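Fizz, flatness and other bottle advice I don't trust

Filed under: Kitchen, Drinks, Things People Swear By

Every March I clean out the clippings drawer, and every March there are more tips in it about keeping a bottle of something dark and sweet from going off. Squeeze the bottle. Don't squeeze the bottle. Store it upside down. Put a spoon in the neck. Most of these were written by someone who tried it once, on a night when the bottle was finished by nine anyway.

I've tried the ones that cost nothing. Results below, for what they're worth.

The squeeze

You press the air out of a half-full bottle, then cap it while it's dented. The theory is that there's less room for the gas to escape into. My trouble with it is that a dented bottle wants to spring back, and as it does it makes exactly the empty space you were trying to get rid of. I gave it 30 hours in the fridge door and the pop was as dull as one I'd left alone. If you like the look of a crumpled bottle, carry on.

Upside down

Supposed to put the liquid against the seal so the gas can't leak out. A cap that's done up properly isn't leaking much to start with, and a cap that isn't done up properly will now leak syrup onto your lettuce. I stopped after the second lettuce.

Pouring without the glug

Of all the pouring advice, I'll grant two bits. Put the cup down on something flat before you bring the bottle anywhere near it, and hold the bottle around the middle, below the shoulder. Those thin ribbed bottles give if you grip them low down when they're full, and you get a surge over your wrist. Keep the cups close together if you're filling more than one, so any dribble in between lands in one place. Plain plastic tumblers in different colours save the argument over whose is whose, and you can tell at a glance which one is the pink one.

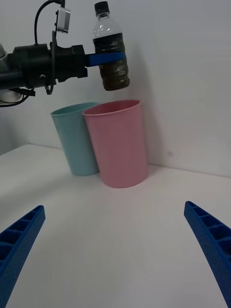
The tilt

Tilting the cup is meant to keep the foam down, and it does, slightly. It also means you've got a bottle in one hand and a slippery tumbler in the other, and with kids at the table I'd sooner have the foam. Pour a third, wait, pour the rest. The Panyasiri kitchen calendar, which my sister gives me each year, has a whole page on the correct angle of tilt. I have never met a person who could hold a cup at a correct angle.

Bottle holders

I was ready to be rude about these. A holder is one more thing to wash, and the Priltex one I bought at the hardware place in Grillolbridge had a suction foot that stuck to nothing except the inside of the drawer. I threw it out.

But an open sort that wraps the lower part of the bottle is a different animal. A tall bottle that's partly drunk is easy to send flying with an elbow, and anything that steadies it at the bottom earns its bit of counter. Open sides are easy to rinse, too. Solid cups collect a brown ring in the bottom that you'll find in a month and wish you hadn't. Look for one that leaves the shoulder and cap clear, so you can get your fingers on the ribbed part and twist without wrestling the whole contraption. It also lets you see how much is left, though with a label around the body you're mostly judging by the clear part up top.

What no holder will do is keep the drink cold, whatever the box says. Mine promised 70 minutes. I suspect the fridge was doing most of the work.
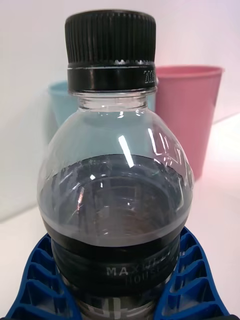
Duangjai Kaewmanee writes: I think you're too hard on the squeeze. It's useless for fizz, I agree, but I do it with cold coffee in a screw-top bottle and I'm sure it tastes fresher the next morning. Have you tried it with anything that isn't pop?

I haven't, and "I'm sure it tastes fresher" is how most of my clippings begin. Still, coffee has no gas to lose, so it's a fairer test than mine was. Two bottles, same pot, one squeezed and one not, and get another person to pour so you don't know which is which. Write back and I'll print it either way.

Sticky caps

If the cap's glued itself on with dried syrup, run it under the hot tap and wipe the threads on the neck with a damp cloth before it goes back on. Rubber gloves help with the grip. Skip the cooking oil somebody recommended on the Allia boards. It works on the cap and then it's on your hands, the bottle and the fridge handle.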